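Section 5. Setting Up the Daily Prayer Calendar
4 min read

The Trerkutora parish edition stores feast days, fasts and reading cycles in one calendar file. Complete the steps below before the first service is published. An account with editor rights is required.

5.1 Load the base cycle

1. Open Settings and select Calendar.
2. Choose the rite followed by the congregation. The rite fixes the date of Easter and every movable feast that depends on it.
3. Select Load Cycle. The file holds 1129 entries, and loading can take several minutes.
4. Check that Ash Wednesday and Pentecost fall on the dates printed in the diocesan directory.

Caution: Changing the rite after step 3 deletes all local entries. Export them first.

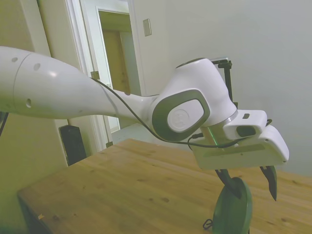
5.2 Add local observances

1. Select New Observance and enter the name of the patron saint or dedication feast.
2. Set the rank. A solemnity replaces the Sunday readings; a memorial does not.
3. For a novena, enter the final day only. The eight preceding days are filled in automatically.
4. Enter the vigil time, if one is kept. Vigils starting before 4 p.m. are listed under the previous day.

Note: Observance names are limited to 84 characters. Longer names are shortened on the printed sheet but kept in full online.

5.3 Assign readers

Enter each reader once under People, then attach the name to a service. Readers with the same surname should be entered with a first initial. The Valderrama sample file lists R. Cuervo for the first reading and J. Huanca for the psalm.

Note: In December, publish the Advent and Christmas schedules separately. A combined schedule of more than 600 lines will not print as a booklet.

Shares: 5
Comments: 0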